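The Return of the Shared Table

When the housing association at Nevano opened its dining room in February, it expected to serve a few dozen residents on weekday evenings. The register now holds 1,373 names, and almost 900 of them have eaten there more than once. Members pay a modest monthly fee, cook on a rota and clear up together.

The idea is an old one. Workers' canteens and parish kitchens fed whole districts before private kitchens became the rule, and many closed when their buildings were sold. What has changed is the cost of running a home kitchen for one or two people, and a renewed interest in company at mealtimes.

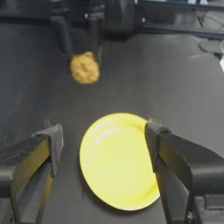
Nevano's rules are brief and are displayed by the entrance. Supper begins at seven, children are served first, and dishes are chosen a fortnight ahead so that dry goods can be bought in bulk. The association gave some thought to tableware, as institutional white was felt to recall the hospital ward. A plain yellow plate on a dark grey table has a cheerful effect at little expense, and strong colour is also thought to help older diners whose sight is failing. Portions are left to the cook.

Similar schemes have followed at Flotar and Bach. Flotar seats 40 in a former schoolroom and closes its list when the places are filled – a policy that has drawn complaints. Bach has no fixed list, and accepts that some food will be left over on quiet evenings.
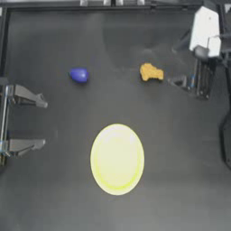

Paying for the Kitchen

Rent remains the largest expense. At Nuvness, where the council owns the building, members contribute 42 pounds a month, and the lease is due for renewal next year. The council has said that it will consider a longer term, subject to repairs to the roof.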